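The Long Way to a Pocket Stone

Before a piece of blue chalcedony ends up in a dish by the register at Jeswood, it has been broken with a hammer, sorted twice, tumbled for weeks, washed more times than most dinner plates, and put in a paper envelope with a card that tells the buyer it is good for speaking calmly. The card takes the least time of any of it.

Jeswood is a crystal shop in a former dry cleaner's, with the old conveyor rail still bolted to the ceiling. It sells pendants, wands, incense, decks of cards and a few books, but most of what goes out the door is small polished stones. Regulars call them pocket stones. They cost less than lunch. People buy them for an exam, a new job, a divorce, a nephew. Some customers believe a stone does something. Others like the weight of it in a coat.

The shop gets its pocket stones from Ruken, a tumbling workshop at the back of an industrial park, between a sign printer and a place that rebuilds transmissions. You hear Ruken before you see it. There are 41 barrels turning in there on a normal day, and they make a low wet grumble that goes on all night. The sign printer has complained. The transmission people have not.

Buying rough

Rough is the trade word for stone as it comes out of the ground, and buying it is the part of the job that can sink a small workshop. Ruken buys from two sources. Common material, such as rose quartz, red jasper, tiger's eye and clear quartz, comes through Plundico, a wholesaler that breaks down container loads and sells by the sack. The chalcedony comes directly from Sarıgül, a family cutting house in Turkey that sets aside the pieces too small or too fractured for its own cabochons.

The two kinds of buying have little in common. Plundico has a list, a price per sack and a loading dock. You can pay to have a sack opened and look at the top layer, and you learn over time that the top layer is the good layer. Sarıgül sends photos of stone on a bedsheet in daylight, with a tea glass for scale. An offer goes back, then a second set of photos, then nothing for a while. The shipment that arrived in April had been agreed on before the new year.

Rough that looks good dry can be full of cracks. At Ruken every sack is tipped out on a steel bench and hosed down, because water darkens the surface but leaves the cracks visible as it dries. Pieces that dry unevenly get a tap with a hammer. If they are going to come apart, the workshop would like it to happen on the bench. A fractured piece that breaks during the final polish will scratch everything else in the barrel, and the whole load has to go back two stages.

Out of a sack of Plundico's tiger's eye, most of the weight is usable. With rose quartz it is closer to half. The rejects are sold to a landscaper, who puts them in fish ponds.

What happens in the barrel

A tumbler is a rubber-lined drum lying on its side on two rollers. Stones go in with water and silicon carbide grit, the lid is bolted down, and the drum turns. The stones slide over each other, and the grit between them takes off the corners. It is the same thing a river does.

There are four stages. The first, with coarse grit, does the shaping and takes the longest. The second and third remove the scratches left by the stage before. The last uses a fine oxide powder and gives the shine. For quartz, Ruken allows 16 days for the first stage alone. Softer stones take less. Fluorite is so soft that it is run in its own small barrels with plastic pellets for padding, and even then a share of it comes out chipped.

Nothing in the process can be hurried by turning the barrels faster. The stones start to drop instead of slide, and they bruise. A bruise on quartz is a small white crescent just under the surface, and no amount of polish removes it. Beginners see a lot of crescents.

The other beginner's mistake is underfilling. A barrel should be a little over two-thirds full. If there is not enough of one stone to fill it, the gap is made up with small ceramic cylinders, which can be used again and again and which turn up for years afterward in the floor drains, the van and the cuffs of people's pants.

Washing

Washing is the dull part and the part that decides whether a batch is any good. If one grain of coarse grit gets carried into the polishing stage, in a crack or under the lip of a lid, the batch comes out gray. Ruken keeps a separate set of buckets, sieves and brushes for each stage, marked with colored tape, and the rule is that a tool does not move down a stage even if it has been washed.

The dirty water is a thick gray slurry of stone powder and spent grit. It sets like cement in a pipe. At the workshop it goes into settling tanks, and once the water on top is clear it is drawn off and reused. The sludge is dug out, dried and thrown away in bags. Anyone doing this at home is told the same thing by every supplier, and a good many of them still have to call a plumber once.

Home tumbling has grown along with the crystal shops. Jeswood began stocking small hobby machines two winters ago and was surprised at who bought them. It had expected children. The buyers were mostly adults who already had a bowl of stones and wanted to have made one. The shop now sells grit in tubs and runs an evening table where people can bring in a batch that went wrong and have someone look at it. Flat shine, gray film and crescents make up nearly all of the complaints.

A basic home setup is cheap apart from the machine. You need a bucket for slurry, an old toothbrush, and a plastic colander with holes smaller than your smallest stone. Rinse over the bucket, never over the sink. Once a colander has been used for grit it should stay out of the kitchen for good, and the same goes for the toothbrush. 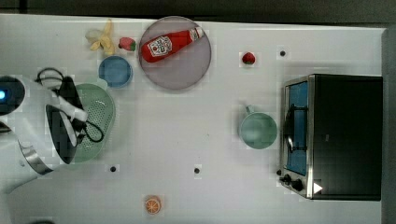

Stones that should stay dry

Some of the best sellers at a crystal shop cannot be tumbled in water, or should not be by anyone working at home. Selenite is a form of gypsum. It will pit and dull in water, so it is cut and sanded dry. Pyrite can rust. Malachite is a copper mineral, and the slurry and dust from working it are harmful, so Ruken buys its malachite already finished. Halite, which is rock salt, dissolves. The workshop knows of a hobbyist who ran a full barrel of it and opened the lid on brine.

Jeswood tries to pass some of this on. A fair number of customers like to rinse their stones under the tap or leave them overnight in a bowl of water as a kind of cleansing, and others put them in a drinking bottle. The staff ask what stone it is before saying anything else. Quartz, jasper and agate will come to no harm in a bowl. Selenite goes home with a printed note saying to keep it dry, and no stone is sold there for use in drinking water.

Sunlight is a smaller worry but it comes up. Amethyst, rose quartz and some fluorite fade if they are left on a windowsill for long enough. The shop learned this from its own front window, where a cluster of amethyst went the color of weak tea on the side facing the street. It was turned around and later marked down.

Names on the cards

Jeswood carries cards for 200 kinds of stone. Each has the name on the front and, on the back, a few lines on what the stone is traditionally held to be good for. The shop writes these itself, after several years of buying them in and finding that different printers said opposite things about the same mineral. One set had black tourmaline down as calming and another had it as energizing. The current cards say "traditionally associated with" and leave it there. They make no medical claims, and the staff are asked not to make any at the counter.

The names themselves are a bigger headache. A stone can have a mineral name, a trade name and a name somebody made up last year to move a slow sack. Howlite dyed blue is sold in many places as turquoise. Heated amethyst is sold as citrine so widely that plenty of buyers have never seen the natural kind, which is paler and costs a good deal more. "Opalite" is usually glass. Plundico's list will mark a stone as dyed or heated if asked, and Ruken asks every time and writes it on the invoice. Jeswood puts it on the card in plain words. Sales of dyed howlite dropped for a season after that and then came back. People liked the blue.

Glass was a harder call. The shop thought about dropping opalite altogether and kept it because children choose it over everything else. The card now says "man-made glass" on the first line.

Where the money is

A polished stone sells at Jeswood for several times what Ruken charged for it, which sounds like a lot until the rent is taken off, along with the ones that walk out in sleeves. Ruken's margin is thinner. Its largest cost after rough is electricity, and the next is grit. Labor comes in short bursts, a morning of washing and reloading followed by a long stretch in which the barrels do the work and somebody has to stay within earshot for a slipped belt.

What has changed most is competition from finished stone. Plundico now imports tumbled material from large overseas plants at prices not far above what it asks for the rough. For common quartz, Ruken can barely match it. The workshop has cut back on rose quartz and put more barrels on the things the big plants don't bother with, such as local jasper, odd lots, and the blue-gray chalcedony from Sarıgül, which arrives in pieces of every size and has to be sorted by hand.

Jeswood keeps both. The imported stones sit in the large bins by the door and the Ruken stones in shallow dishes near the register, with the place they came from written on a slip of paper. Customers who ask about the difference are handed one of each. The shapes give it away: the plant stones are very round and much the same size, and Ruken's keep a flat side or a shoulder from the rock they were broken off.

The next sacks of chalcedony are still on the bedsheet. The latest photos show more gray than blue, and Ruken has asked for another set, taken wet.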